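**Do drawer dividers ever pay for themselves?**

**corker30:** Wiltside has the Udwood divider sets back on sale, 2 for $30. The claim is you stop rebuying stuff you already own. I don't buy it. Has anyone here saved a dime?

**Mervin Fraser:** I have. Six months in and no duplicate tape, no duplicate batteries. My desk used to eat both.

**corker30:** So you bought less tape. You could've done that for free – just look before you shop.

My setup is one cheap gray plastic organizer and things get pushed down into the drawer until it closes.
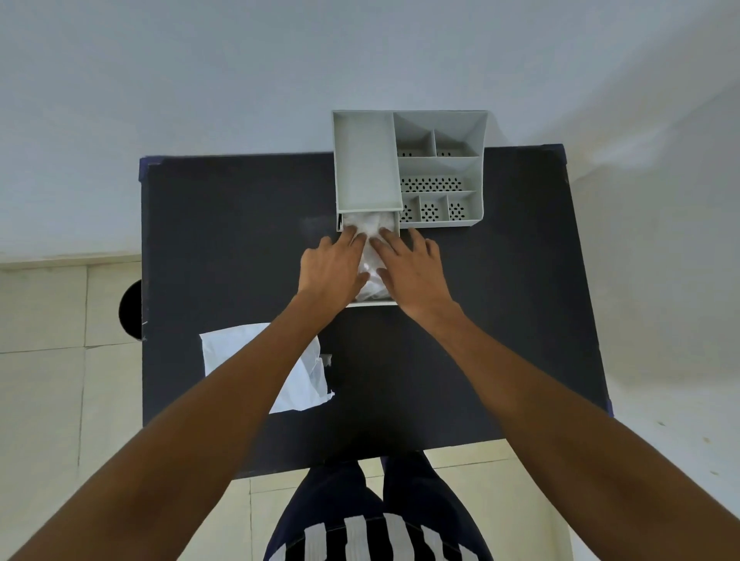 Chantal Ouellet says the dividers only work if everyone in the house uses them, and hers lasted until Saturday.

**Mervin Fraser:** Then that's a house problem. Mine are fine.

**cloutier_k:** Mine warped by August. Wiltside wouldn't take them back without the box.

**corker30:** Who keeps the box?

**Mervin Fraser:** I do. It's in a drawer.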